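Deltholm K2 Cut-Resistant Work Gloves: Four Months in a Small Shop

I bought two pairs of the Deltholm K2 in July to replace the leather drivers I had been using for sheet metal and general handling. One pair went into daily use. The other stayed in the drawer as a reference, so that I could compare stretch, coating wear and cuff length against something unworn.

Construction is a seamless knit liner with a nitrile dip over the palm and fingers. The knit is fine enough to pick up a flat washer from a steel bench, though not a thin shim. The cuff is 12 percent longer than on the older K1, going by Deltholm's own size chart, and it does overlap a jacket sleeve properly. The K1 left a gap at the wrist whenever I reached forward.

Sizing runs small. I normally wear a large, and the large in the K2 was tight across the knuckles for the first week. It relaxed after the second wash. If you are between sizes, buy up. A loose fingertip is a nuisance, but a tight one makes the hand tired within an hour, and you start taking the gloves off for jobs where they should stay on.

Grip on dry steel is very good. On lightly oiled steel it is acceptable. On anything with cutting fluid it falls off quickly, and the Skodance foam-nitrile glove is better there by a clear margin. The Skodance has a rougher palm that holds oil away from the contact surface, at the cost of picking up every bit of swarf on the floor. I keep a pair of those by the saw and use the K2 for everything else.

Durability is where the K2 earns its price. The coating on the right index finger began to thin after nearly 30 shifts, first at the side of the tip where it meets the thumb. The liner under it was still whole. My previous gloves, the Abugri mediums, went through at the same spot in less than half that time. The left glove looks close to new, as it does with every pair I own. I wish somebody would sell rights and lefts separately.
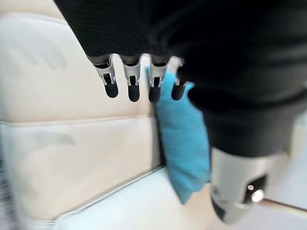

Etornam Aidoo wrote in after the first version of this review to say that the wear pattern depends mostly on how you hold a deburring tool. With a pencil grip the index finger goes first; with a fist grip the palm crease goes, and the fingertips last for months. Aidoo runs the K2 one size large for that reason and reports the crease splitting at 28 shifts, with no wear on the tips worth mentioning. I use a pencil grip almost all the time, so the two results agree well enough.

Washing: 30 degrees Celsius, no softener, air dry. I ran the first pair through the machine four times. Shrinkage was slight and came back after ten minutes of wear. Do not put them in a dryer. I did it once with an older pair of K1s and the nitrile went stiff and cracked along the fingers.

Heat is the main complaint. The back of the hand is uncoated and breathes, but the fingers do not, and in a warm shop they are damp by mid-morning. Two pairs in rotation solves this. The gloves also do not work on a touch screen, whatever the card in the packet suggests. I tried a phone and the panel on the compressor, and got one response in five on the phone and none on the panel.

The cuff stitching on one glove came loose at the overlock. A drop of seam glue stopped it. The drawer pair shows no such fault, so I would put it down to variation in the batch.

Fit: good once broken in
Dry grip: very good
Oily grip: fair
Wear: very good
Comfort in heat: poor

I have since ordered another two pairs, in extra large this time.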